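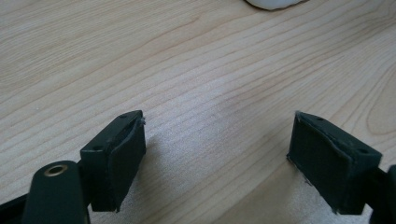 Why does wood have stripes?

Trees keep a diary, but it's a pretty dull one. Every entry says "grew a bit".

In spring a tree grows fast and makes pale wood. By late summer it slows down and makes darker, tighter wood. One pale band plus one dark band makes a ring, and in places with proper seasons that's usually one year. Count 175 rings on a stump and you've met a very old tree -- a bit late to say hello.

Saw a trunk the long way and the rings turn into stripes and swoops. We call that the grain. Knots are where branches used to be.

A dry year makes a skinny ring. Trees remember droughts, and they do hold a grudge.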